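Reswood Handheld Gripper, with the Cesum Thin Object Set
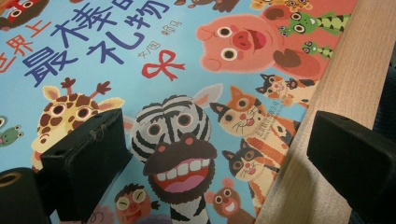
Reswood is a two-jaw handheld gripper with a camera mounted behind the jaws. An operator carries it through a task by hand, and the recording is used to train a policy for a robot arm fitted with the same jaws. It was developed at Koo for work on flat, thin and flexible things: books, folders, envelopes, place mats.

The Cesum set ships with every unit. It holds 1262 demonstrations of picking up, turning and shelving flat objects, recorded by four operators. Picture books make up the largest group. Their covers are busy and glossy, and a policy trained on plain boxes tends to go for a shape in the artwork and miss the real edge of the book.

Method and result

Yevdokiia Boiko and In-ho Shim compared two ways of labeling the recordings. In the first, the grasp point was marked on the single video image where the jaws closed. In the second, it was marked there and then carried back through the whole approach, using the tracked motion of the tool. Both policies were run on 127 books that do not appear in the training set. The second policy made fewer grasps at printed edges, and it needed fewer second tries when a book lay at an angle. It did no better on paperbacks that sag when lifted – that problem is still open.

Noelia Cifuentes repeated the comparison at Lunidside in November with different lighting and a different arm. The order of the two policies was the same. The gap between them was smaller.

What you get

Gripper with black jaws and two sets of spare pads
Camera and mount, calibrated before shipping
Cesum set with both kinds of labels
Training and playback scripts
36 printed markers for workspace setup

Pads are wear parts. We replace ours every 1000 grasps, sooner if the surface looks shiny. Recalibrate after any change to the camera mount. Changing pads does not require it.

Orders and loan units: write to Chae-won Yeo at Koo. Loans are for one month and include the full data set.

Page updated 2 April 2018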